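Search this forum Search Advanced search

Two arms on one beam, or separate plates?

silness_bench
10 Jan 2025

I'm rebuilding the two-arm cell in the back room of the Worlow workshop and would like opinions before I drill anything else. The arms used to sit on separate plates, each bolted to the table. Every time someone leaned on the table the two drifted apart slightly and I had to redo the calibration between them. I now want to put both bases on a single beam along the front edge, with the beam carried on its own legs so the table top isn't holding anything up.

The jobs are household sort of stuff. Packing shopping, tidying tools, moving things between a bag and a basket. The payload is small but both arms work close together in the middle.

Questions:
- is one beam stiff enough if both arms stop hard together?
- do I bring the cables inside a chain or leave them loose along the arms?
- side walls, yes or no?

gannetry

One beam, definitely. I had separate plates for a year and would never go back. What you care about is the distance between the two bases, and a beam fixes it. If the whole lot shifts relative to the table you only have one offset to sort out.

Bolt it properly. Mine worked loose with M6 and plain washers. Threadlock and a torque wrench, and check it again after the first week.

tolly_w

I'd disagree with that as a general rule. On a shared beam every hard stop on one arm shows up at the other gripper. If you're recording from cameras on the wrists you will see it as a shake in the other arm's view. Separate plates on a heavy slab (I used a paving slab, 42 kg) don't do this. Depends how fast you're going.

silness_bench

Not fast. It's all driven by hand from a second pair of arms, so nobody is throwing anything about. I do have wrist cameras though. Has anyone measured the shake?

gannetry

Measured no, looked at yes. I can't see it at teleop speed. I can see it if I run a joint test at full speed, and I don't record those.

tolly_w

I measured it on mine before I changed over. 200 frames with one arm parked and the other going back and forth. You could see the image moving at the stops. Small, but there. Whether it matters is your decision.

Ihsuan

I-hsuan Pan here, I'm in on the Worlow evenings sometimes. Please don't use a slab. That floor is only boards on joists and the lathe is already at that end.

On cables, leave them outside. I put chain on the Chiu arms and it pulled at the wrist whenever the last joint went past halfway. Took it all off again. A loose loop with enough slack at each joint is easier, and when a cable fails you can swap it in five minutes.

brack_mender

Loose cables catch on things. I've had one hook the handle of a basket and take it off the table. If you must have them outside then use a bright coloured sleeve so you can at least see it coming, and put ties close to the joint on both sides. I'd still go with chain or a spiral wrap.

Ihsuan

Spiral wrap is stiffer than you think when it's cold. I agree about bright colours.

silness_bench

Going with the beam. Szu-yu Kuo had a length of box section left over from the Holtell job and let me have it for the price of the cut. It has had a life already, so it isn't pretty. Cables outside for now, purple because that was the colour on the shelf. The walls are going in as well, back and both sides, matt grey. The window behind was giving me a different background every afternoon.

tolly_w

How high are the walls? If they're too high you can't get your arm in to pick up what it drops.

silness_bench

The front is open so I just reach over the beam, with the power off. I've done it plenty already.

gannetry

What have you got on the table for tests? I found that rigid things taught me nothing. A bag is much harder.

silness_bench

Play food, a basket, a thin clear bag, some hand tools and my big black toolbox. The bag is the awkward one.

brack_mender

Thin bags are a waste of time with two-finger grippers. The rim folds in and the fingers get nothing. Use a cardboard box until the rest works.

silness_bench

Beam is bolted down and both arms are on it. Went through the first proper session with the food and the bag.

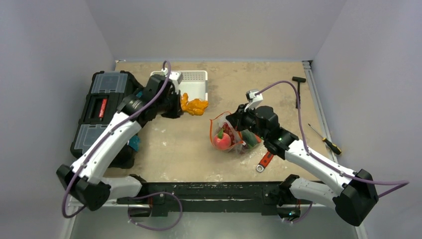
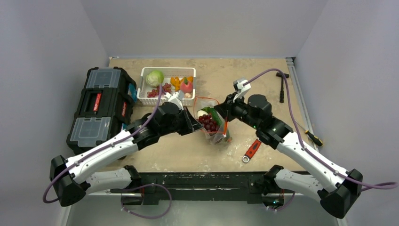

Cable slack took longer than the beam did. I started with too little at the wrists, so the last joint on each side was fighting its own cable, and I let out more at each tie until it stopped. The bases needed less than I gave them. You can see the leftover as the loop hanging at the left end of the beam, and I'll shorten that when I next have the ties off. On the right arm I've let the cable go up high over the wrist and come back down along the forearm, and I prefer that to having it lie near the bag. The left one stays lower and comes close to the basket, so brack_mender has a point there.

The bag has an orange rim, and I'd keep to that sort. Clear plastic alone is very hard to find in the wrist camera picture, and the rim gives you something to aim for.

brack_mender

In the second one that left cable is right across the grapes in the basket. That's exactly how mine went. Put another tie on the wrist or move the basket back.

silness_bench

It's already near the back wall. I'll try the tie.

tolly_w

Fair enough, tidier than I expected. I'd still like to see a figure for the shake. Park the left arm, run the right one, and save the left wrist camera.

silness_bench

Did this last night at normal driving speed. 98 frames, right arm stopping and starting over the middle of the table. I couldn't pick out any movement by flicking through them. I haven't done it at full speed and don't intend to.

tolly_w

Then your beam is stiffer than mine was. What wall thickness is it?

silness_bench

Not sure, I'll ask Szu-yu. The bolts go in 15 mm past the plate, if that helps.

Ihsuan

Can you leave the toolbox on the left when you pack up? Someone put it on the right the other day and it was leaning on the metal rail.

silness_bench

Yes. I'll mark its corners on the table with tape.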